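3.2 Work surface, shelf and clearance

The layout follows the arrangement described in Section 2, in which a small freestanding shelf occupies the far part of a tabletop and the near part is kept as a working area. This is a common arrangement in shared kitchenettes and on hospital ward counters, where cups and small containers are kept in the lower tier and flatter items are left on top. Earlier work on counter storage (Maruyama and Kobori) treats the shelf as a closed volume and reports only its outer dimensions. We found that description too coarse. Whether a cup can be put away without disturbing its neighbors depends mainly on the opening between the tiers, on the position of the front legs, and on how much free surface is left between the shelf and the person.

The surface is light wood with a straight grain. It was chosen over the white melamine top used in the Brornudberg survey for two reasons. First, the grain gives a fixed direction against which the angle of a shelf or a cup can be read without drawing marks on the top. Second, the pale tone contrasts with a black shelf, so the feet of the legs remain easy to locate. The cost is reflection. Under overhead lighting the surface produces a soft bright area in which the grain is partly lost, and position readings taken inside that area were repeated by a second reader.

The shelf is the Skudness two-tier model in black. Its lower tier is open at the front and is the only storage position considered in this section; the top panel was kept clear in all trials. The legs are thin, which is favorable for access from the side, but they stand at the front corners and therefore define the limits of the opening. A cup brought in at an angle meets the leg before it meets the lower shelf panel.

The cup used for the main series has a white rounded lid. With the lid on, the cup is easier to tell apart from the wood, but its highest point is no longer its rim, and the vertical clearance has to be taken from the lid. Clearances in Table 2 are given in this form throughout.
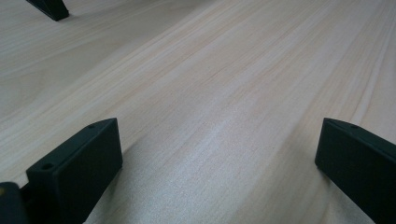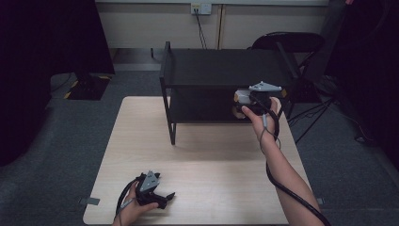
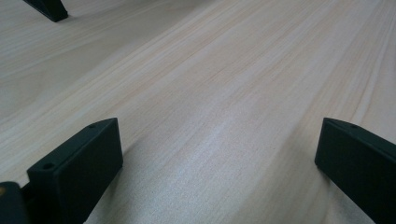
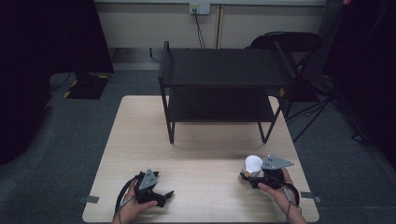 Figure 3. Test surface. First and third panels: the wood grain, with the brighter reflecting area. Second and fourth panels: the black two-tier shelf standing on the far part of the surface. The lidded cup is seen in the fourth panel.

A placement was defined as one transfer of the cup from the near part of the surface to the lower tier, ending when the cup stood on the lower shelf panel and was no longer held. The main series contains 209 placements, collected over 20 sessions. Before each session the shelf was set parallel to the rear edge of the top and checked against a steel square. If the shelf had shifted between two placements, the second of the two was recorded but excluded from the analysis of contact.

Contact was coded from notes made at the time of the placement. Three kinds were distinguished: contact with a front leg, contact with the underside of the top panel, and contact with the front edge of the lower shelf panel. In 56 placements at least one kind was recorded. Leg contact was the most frequent – this held for both the left and the right front leg – and it was usually slight. Contact with the underside of the top panel was rare, and occurred mostly when the cup was raised early and then moved forward. Contact with the front edge of the lower panel had the opposite cause, the cup being moved forward before it had been raised enough.

The depth of the free area in front of the shelf had a clearer effect than we had expected from the literature. Moving the shelf forward by 100 mm left the opening unchanged in every dimension, yet leg contact became more common. Aebischer and Kemeys describe a similar result for spice racks and attribute it to the shorter approach: with less surface in front of the opening, there is less distance over which the angle of the item can be corrected. Our data are consistent with that account but do not test it directly, as shelf depth and approach length were not varied independently.

Two limitations apply to the measurements. The lower tier was empty at the start of every placement, whereas in use it would normally hold several cups, and the effective opening would be narrower than the figures in Table 2 suggest. The surface was also level and firmly held, so that the shelf moved only when it was touched. Domestic tables on carpet are less stable. In a pilot made in January on a folding table at Hirano, the shelf drifted toward the rear edge during normal use, and the readings from that pilot were discarded.

Lid height requires a further remark. Puma gives clearance relative to body height and adds a fixed allowance for lids. For flat lids the two methods agree closely. For rounded lids they do not, because the highest point lies near the center of the cup and passes under the top panel later than the rim does. A placement can therefore appear to have cleared the panel when only the leading edge of the cup is inside. We recommend that lid shape be reported together with lid height, and Section 3.3 gives the corrected clearances for the Fomov containers on this basis.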